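Ticket 3403: Lerno stock sync drops table finishes
Status: Reopened
Opened by: Shona Tipoki
Product: Lerno connector, Clomavari shop

Reopening this. The last reply says the sync was "fixed on our side" and I don't see it. I ran a full sync at 7:40 this morning and 112 of our 279 listings still came back with the finish field blank. Same listings as before, as far as I can tell from the two exports.

I was told to clear the cache. Did that twice. I was also told our import file is probably malformed, but Petex reads the same file without complaint, so I doubt it.
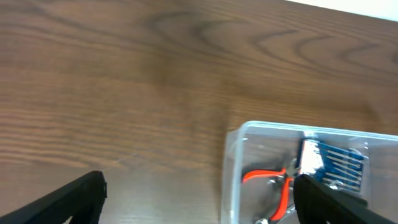 The log shows a timeout after 18 seconds and then "completed successfully." How can both be true? Whoever wrote that message should look at it again.

Reply from Viola D'Amico, Lerno support:
Hi Shona, thanks for the export. Could you turn off image matching and rerun? We think it may be overwriting the finish value.

Reply from Shona Tipoki:
Turned off, rerun at 2:15. Now 18 are blank. Better, but I'm not calling it solved, and we need image matching. Please leave the ticket open.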